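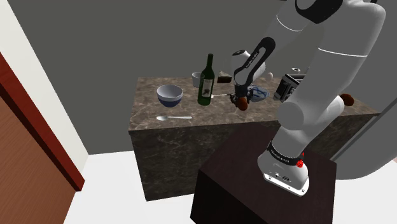 Spent the morning redoing the setup on our simulated kitchen cell, the one we use to try out grasps before anything runs on the real arm at Letholm. Writing it up as a thread because I had to work most of it out from old notes. The cell is one white arm on a brown pedestal, with a marble-topped island in front of it. The gripper is pointed down with a small orange-brown object between the fingers, just above the marble, and that height is what I was trying to get right.

First thing to check is the base. The arm has its own origin and the pedestal has another one, and they should be tied together so that moving the pedestal moves the arm. Ours weren't. Someone had entered the arm position by hand, so every time the pedestal shifted the arm stayed where it was.

I fixed that by making the arm a child of the pedestal and setting the offset once. The old offset was wrong by 12 mm in height. It doesn't sound like much until the fingers go into the counter on every low pick.

Next is contact between the fingers and the object. The defaults were too soft and things slid out during the lift. I raised friction on the fingertip pads only and left the objects alone. If you change the objects you have to do it again for every new one you load.

Then the physics step. We had 4 substeps per control tick and I kept it there. Going higher cleaned up some jitter on thin items like spoons, but the runs got too slow to finish overnight.

Collision shapes took the longest. Bowls and cups had been imported as solid lumps, so the gripper couldn't get a finger inside a rim. I rebuilt those as several convex pieces. Bottles are fine with a simple shape – don't spend time on them.

Farhad Naseri asked why I don't reset the whole room between runs. I used to. Now I reset the arm joints and the loose items and leave the island, walls and door loaded. It saves a lot of waiting over a batch of 300.

One thing to watch with that: let everything settle before the arm is allowed to move. Items get dropped from just above the counter, and round ones roll for a bit. I wait until all velocities are under the limit, then save that state as the start.

Last full log before the change had 1,235 picks in it, and a lot of the failures were the fingers touching the counter first. I've tagged those so we can rerun the same starts with the new offset and compare.

Routine from now on: check the base offset after any scene edit, run the short batch, look at the contact log, then start the long one. The offset value is in the Prollport folder now, in a text file next to the scene. Please don't type it in by hand again.

Still open – the wrist camera pose. It came over from the Netumby cell and I haven't checked it against this gripper yet. Will add to the thread when I have.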